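Chapter 11
Comparing Grippers by Hand

Before you bolt a gripper to an arm, it is well worth spending an afternoon with it in your own two hands. I know that sounds a little old-fashioned, and students who have waited all term to see an arm move are often disappointed to hear it, but please bear with me! A hand-held gripper lets you feel the point where a grip begins to slip, and it lets you try a dozen ways of coming at an object before anyone has written a line of control code.

In this chapter we compare two finger designs, the Barico and the Illon, on the same set of small objects. Each design is tried for 50 picks by hand and then for 100 picks on the Turcotte arm you met in March, so that you can set the two kinds of trial side by side. The full Flalterholm record, all 1445 picks of it, is in the back of the book for anyone who likes a long table — I do, but I won't insist.

We start with thin objects, which are harder than they look. A block forgives a finger that comes in a little crooked, while a slender stick will roll, tip or slide flat against the tabletop. As you read, keep asking where the pads meet the object, and whether both hands are needed at all.

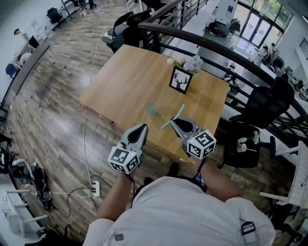 Figure 11.1 Two hand-held grippers of the same design, with a small, slender green object on the table near their tips.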